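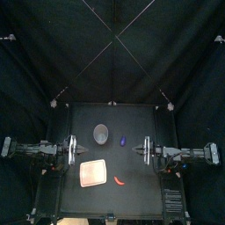
Wakley Toy Library to lend play kitchen pieces one at a time

2021-03-14
By Marta Shevchuk

WAKLEY – Families who borrow from the Wakley Toy Library will be able to take home single pieces of play food and toy tableware starting next week. Until now the library has lent its kitchen toys only as full sets, packed in tubs with a checklist taped inside the lid.

The change covers 1,941 pieces, including toy vegetables, fruit, cups, plates and trays. All of them have been taken out of their old sets and put into the general catalog, where each kind of piece has its own entry.

Dorota Bednarek, who runs the library on Egan Street, said the old system kept too many good toys off the shelf. If a tub came back with a carrot or a saucer missing, it could not go out again until the piece was found or replaced.

"We had 19 tubs sitting in the back room at one point," Bednarek said. "Most of them were short by a single thing. A child could have been playing with the rest."

Under the new rules, a household may borrow up to seven pieces at a time in addition to its regular toy loan. The loan period stays at two weeks. There is no extra charge for members, and lost pieces of play food will no longer bring a fee unless the same household loses several in a row.

Borrowers can pick out pieces in person at the counter or ask for them by phone. Mixed colors and mixed sizes are allowed, and a cup does not have to go home with a matching plate.

Parents had asked for the change for some time. Efthymia Vrettos of Jundov, who has three children under six, said her family used to bring home a large tub and play with a small part of it.

"My son wants the eggplant and something to put it in," Vrettos said. "He doesn't care about the tea set. I was carrying the whole tea set up two flights of stairs."

Bednarek said the toy vegetables are the most requested items, followed by cups. Children under four tend to use the cups for filling and emptying, she said, while older children set out meals and run pretend shops. The library keeps both clear and solid-colored cups, and parents of toddlers often ask for the kind a child can see into.

Trays have been harder to keep in stock. Several of the older ones cracked over the winter and were thrown out. The replacements are shallow and light enough for a young child to carry with a few things on top.
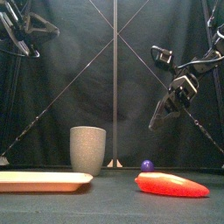 A gray cup, a shallow pink tray, a purple ball and a red-orange toy vegetable.

Taking the sets apart and entering the pieces in the catalog took most of the winter. Viorica Spahić, a part-time clerk at the library, did much of the work. She checked each piece for cracks, sharp seams and loose paint before it was given an entry.

Some items were hard to name. The catalog now has one heading for vegetables and another for "round and egg-shaped things," which takes in balls, toy eggs and a number of pieces that could pass for fruit.

"I started out trying to say what everything was supposed to be," Spahić said. "After a while I wrote down the color and the shape. People can find it that way."

Very small pieces were taken out of the collection. The library's rule for items lent to children under three has not changed, and staff will check the ages of the children in a household before play food goes out. Any piece that fits inside the test tube kept at the counter stays off the shelf. 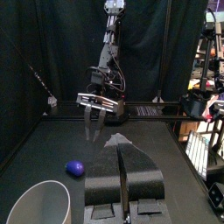
Color will be the main way to search the new catalog, and a printed copy will be kept at the counter for people who would like to flip through it. Each entry gives a color, a shape and a length measured by hand. A borrower who wants a small, glossy blue egg shape and a light gray cup, like the two on the black tabletop, can look under blue and gray and will not need to know which sets they came from. Spahić said she expects to correct some of the entries once people start using them, as two clerks do not always agree on what is red and what is orange.

Returned pieces will be washed in warm soapy water and air-dried overnight before they go back out. Borrowers are asked to wipe off food and modeling clay first. Fabric food, such as felt sandwiches and stuffed bread rolls, will still be lent in bags and is not part of the change.

The library paid for new trays and storage bins with a donation from Zolitz Hardware, which is two doors down on Egan Street. Owner Velimir Vidmar said the store also gave the drawer dividers.

"They were going to buy them from me anyway," Vidmar said.

A few complete sets will be kept together for child care centers and birthday parties. Those must be reserved ahead of time and can be borrowed for one week. Centers in Jundov may use the same reservation form as those in Wakley.

The library will look at how the single-piece loans are going in August, when it plans its budget for the next year. Bednarek said dress-up clothes could be handled the same way if the kitchen pieces come back in good shape. Puzzles will continue to go out whole.

Members who still have a kitchen tub at home may return it at any time before its due date. Pieces that turn up later, under a couch or in a coat pocket, can be left in the return box by the front door with no note or form.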